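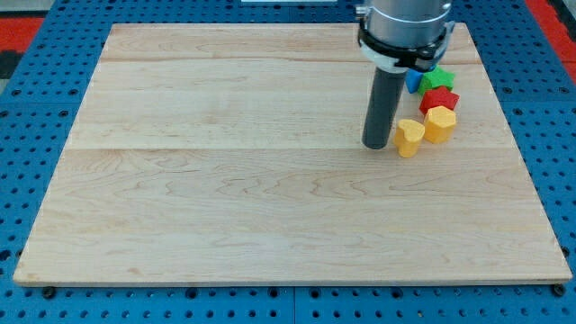 Shared Arm Tables: Frequently Asked Questions
Ukbridge site, Plindside building. Last changed Fri 31 October.

Who do these rules apply to?
Anyone who runs, teaches or resets an arm on a pegboard table, including visitors from Fetia.

Do I need training first?
Yes. Table training is good for 14 months. If yours has run out, you can watch but not run.

Where do the blocks go at the start of a pushing run?
On the board, with their bases flat on the wood. Starting them in a tight group is fine. Leave open board on at least one side of the group so there is room to push.

How high should the rod tip be before I start?
Just clear of the wood. It must not touch the board when the arm is at rest. Check this again after any change to the collar.

Can I straighten a block while the arm is on?
Only when the arm is paused and the pendant is in your hand. Pausing from the laptop does not count.

How do I know the board is secure?
Push on each corner by hand. If it moves, tighten the fasteners and redo the board calibration before you record anything.

Can I use my own blocks?
Ask first. Blocks with chips or loose bits are not allowed. Neither is anything over 10 cm tall.

Is there a speed limit?
Use the Iwasaki slow profile for your first 7 runs after any change of tool. After that you may use the normal profile.

What do I write in the log?
Your initials, the tool, the profile and any stop you did not plan. Log unplanned stops even if nothing was hit.

Who do I tell if a collar latch feels loose?
Stop the arm, tag the table and call extension 334. Do not tape the latch shut.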